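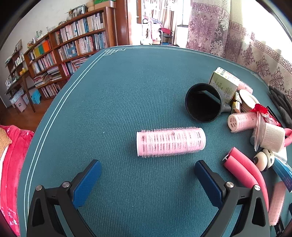 탁자 위의 헤어롤과 벌어진 집게. 파란 패드가 물건에 닿는 면이다.

로봇에게 정리를 가르치는 집게: 티르스카(Tirska) 서비스 살펴보기
건몬트(Gunmont) 어린이 기술 교실 / 읽는 수준: 초등 5학년 이상

로봇 팔에 빗을 집으라고 명령하려면 먼저 정해야 할 값이 많다. 집게를 어디까지 내릴지, 얼마나 벌릴지, 어느 방향에서 다가갈지, 언제 오므릴지를 모두 숫자로 정해야 한다. 공장에서는 같은 부품이 같은 자리에 놓이므로 숫자를 한 번 정해 두면 오래 쓸 수 있다. 집 안의 탁자는 사정이 다르다. 헤어롤은 굴러가고, 포장지는 구겨지고, 장갑은 놓을 때마다 모양이 바뀐다.

그래서 사람이 직접 시범을 보이고, 컴퓨터가 그 시범을 배우게 하는 방법이 쓰인다. 이것을 모방 학습이라고 한다. 티르스카는 모방 학습에 필요한 시범을 모아 주는 서비스이며, 데부미코(Devumico)가 운영한다. 로봇을 만드는 회사가 원하는 작업을 주문하면, 작업자가 실제 집에서 손으로 잡는 집게를 들고 그 작업을 한다. 주문한 회사는 정리된 기록 파일을 받는다.

손으로 잡는 집게의 구조

손으로 잡는 집게는 로봇 팔에서 끝부분만 떼어 손잡이를 단 도구라고 생각하면 된다. 주요 부분은 다음과 같다.

손가락: 물건을 양쪽에서 누르는 두 개의 막대이다. 연결 막대와 핀으로 이어져 있어 벌어지고 오므려진다.

패드: 손가락 안쪽에 붙은 면이다. 표면이 울퉁불퉁하면 마찰력이 커진다. 마찰력은 두 물체가 맞닿아 미끄러질 때 그 움직임을 방해하는 힘이다. 마찰력이 작으면 세게 눌러도 물건이 빠져나간다.

손잡이: 사람이 쥐는 부분이다. 사람의 팔이 로봇 팔의 역할을 대신한다.

카메라: 집게와 함께 움직이며 손가락 끝과 그 앞의 물건을 찍는다. 렌즈가 넓은 범위를 담기 때문에 탁자의 곧은 선도 영상에서는 휘어 보일 수 있다. 컴퓨터는 렌즈의 성질을 미리 알고 이 휘어짐을 계산에 넣는다.

무엇을 기록하는가

티르스카의 기록에는 세 종류의 자료가 들어간다. 첫째는 카메라 영상이다. 둘째는 집게의 위치와 방향이다. 위치는 앞뒤, 좌우, 위아래의 세 값으로 나타내고, 방향은 집게가 어느 쪽으로 얼마나 기울었는지로 나타낸다. 셋째는 손가락 사이의 간격이다. 간격이 줄다가 어느 값에서 멈추면 그 사이에 물건이 있을 가능성이 크다.

세 자료에는 모두 시각이 붙는다. 영상의 한 장면과 그 순간의 위치, 간격을 맞추기 위해서이다. 시각이 어긋나면 영상에서는 집게가 열려 있는데 숫자로는 닫혀 있는 기록이 된다. 이런 기록은 학습에 쓸 수 없다.

한 번의 시범을 에피소드라고 부른다. 탁자 정리 작업에서 에피소드 하나의 제한 시간은 45초이다. 시작할 때 집게를 벌린 채로 두고, 물건 하나를 집어 쟁반 안에 놓은 뒤 다시 벌리면 끝난다. 물건을 떨어뜨린 에피소드도 지우지 않고 '실패' 표시를 붙여 따로 보관한다.

왜 여러 가지 물건을 쓰는가

물건마다 집는 방법이 다르다. 탁자 정리 작업의 물건 목록에서 몇 가지를 골라 비교하면 차이를 알 수 있다.

그물 모양 헤어롤: 원통이라 옆으로 굴러갈 수 있다. 두 손가락이 원통의 가운데를 지나는 선에서 마주 보게 해야 한다. 너무 세게 누르면 찌그러질 수도 있다.

스펀지 헤어롤: 누르면 들어가고 힘을 빼면 돌아온다. 집게의 간격만 보고는 단단히 잡았는지 알기 어렵다.

빗: 길고 한쪽에 살이 있다. 손잡이 끝을 잡으면 반대쪽이 무거워 아래로 돌아갈 수 있다. 어느 지점을 잡을지가 중요하다.

비닐 포장: 얇고 반짝인다. 빛이 반사되면 영상에서 경계를 찾기 어렵다.

장갑: 정해진 모양이 없다. 한 점을 집어 올리면 나머지가 아래로 늘어진다. 이렇게 모양이 쉽게 바뀌는 물건을 변형 물체라고 한다.
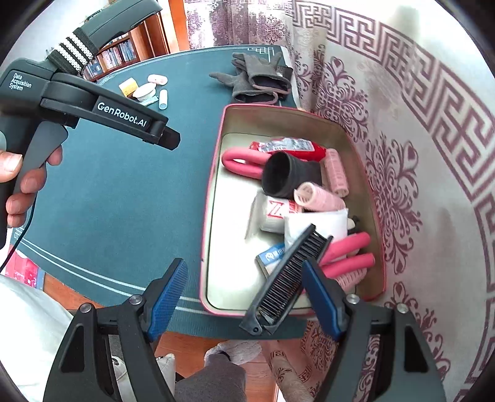 팔 길이가 다른 로봇도 같은 기록을 쓸 수 있느냐는 질문이 들어왔다. 사람 팔은 관절이 유연한데 로봇 팔은 그렇지 않으니, 사람이 한 동작을 로봇이 따라 하지 못하는 경우가 있을 것 같다는 내용이었다.

그런 경우가 있다. 티르스카의 기록에는 집게가 지나간 길이 들어 있고, 팔꿈치나 어깨의 각도는 들어 있지 않다. 로봇은 집게 끝이 같은 길을 지나도록 자기 관절의 각도를 따로 계산한다. 이 계산을 역기구학이라고 한다. 계산 결과가 관절이 움직일 수 있는 범위를 벗어나면 그 에피소드는 그 로봇에 쓸 수 없다. 주문서에 로봇 팔의 도달 거리를 적는 칸이 있는 것은 이 때문이다. 작업자는 적힌 거리 안에서만 물건을 옮긴다.

집게의 모양도 문제가 된다. 시범에 쓴 손가락이 로봇의 손가락보다 길면 같은 위치로 움직여도 물건에 닿지 않는다. 가장 간단한 해결 방법은 시범용 집게와 로봇용 집게의 손가락을 같은 모양으로 맞추는 것이다.

두 개의 집게를 함께 쓸 때

탁자에서 두 집게를 동시에 쓰는 작업도 있다. 한쪽으로 쟁반을 누르고 다른 쪽으로 물건을 넣거나, 한쪽에서 다른 쪽으로 물건을 건네는 작업이다. 이때는 집게마다 기록이 하나씩 생기므로 두 기록의 시각과 기준점을 맞춰야 한다. 기준점은 위치를 잴 때 0으로 삼는 점이다. 두 집게의 기준점이 서로 다르면 실제로는 멀리 떨어져 있어도 숫자로는 부딪친 것처럼 나올 수 있다.

한 집게가 다른 집게의 카메라 앞을 가리는 일도 생긴다. 이를 가림이라고 한다. 로봇이 양팔로 일할 때도 같은 가림이 생기므로 이런 영상도 학습에 필요하다. 다만 손가락 끝이 에피소드 내내 보이지 않으면 검사에서 제외된다.

주문 단위와 검사

티르스카에는 두 가지 묶음이 있다.

기본 묶음: 집 한 곳, 에피소드 100개. 물건의 종류를 주문자가 고른다.
확장 묶음: 여러 집, 에피소드 224개. 탁자와 조명이 집마다 달라진다.

검사는 두 단계로 한다. 먼저 프로그램이 시각과 위치 값을 확인한다. 위치가 갑자기 튀거나 영상이 빠진 에피소드는 이 단계에서 걸러진다. 다음으로 사람이 영상을 보고 작업 이름과 결과가 맞는지 확인한다. 사람이 보는 검사표에는 43개의 항목이 있다. 예를 들어 물건이 쟁반의 테두리에 걸쳐 있으면 '성공'으로 적지 않는다.

장점과 한계

로봇 팔을 집으로 옮기지 않아도 된다는 점이 가장 큰 장점이다. 로봇 팔은 무겁고, 단단히 고정할 곳과 전원이 필요하다. 손에 드는 집게는 좁은 방에서도 쓸 수 있고, 작업자가 손의 감각을 이용하므로 시범이 빠르다.

한계도 있다. 첫째, 누르는 힘의 크기는 기본 기록에 들어가지 않는다. 스펀지처럼 부드러운 물건에서는 이 점이 불리하다. 둘째, 사람마다 습관이 있다. 한 사람의 시범만 모으면 로봇도 그 사람의 방식만 배운다. 확장 묶음에서는 작업자를 바꾸지만 기본 묶음에서는 바꾸지 않는다. 셋째, 집 안의 모습이 영상에 남는다. 책장이나 커튼, 액자까지 찍힐 수 있으므로 집주인의 동의가 먼저 필요하고, 사람 얼굴은 파일을 넘기기 전에 흐리게 처리한다.

집에서 해 보는 실험

준비물: 나무젓가락 두 개, 고무줄, 지우개, 빗, 양말 한 짝, 접시
1. 젓가락 두 개의 한쪽 끝을 고무줄로 묶어 집게를 만든다.
2. 한 손으로 지우개, 빗, 양말을 차례로 집어 접시에 옮긴다.
3. 물건마다 집은 위치와 집게의 방향을 공책에 그린다.
4. 젓가락 끝에 고무줄을 감고 2번을 되풀이한다. 미끄러지는 정도를 비교한다.
5. 그림만 친구에게 보여 주고 똑같이 집어 보게 한다. 그림에 빠진 정보가 있으면 적어 둔다.

낱말 풀이

모방 학습: 시범 자료를 보고 동작을 배우는 방법
에피소드: 시작부터 끝까지 한 번의 시범
변형 물체: 힘을 받으면 모양이 쉽게 바뀌는 물체
역기구학: 집게 끝의 위치로부터 관절의 각도를 구하는 계산
가림: 앞의 물체 때문에 뒤의 물체가 카메라에 보이지 않는 것

다음 글에서는 아그베코(Agbeko) 바퀴 로봇이 문턱의 높이를 재는 방법을 다룬다.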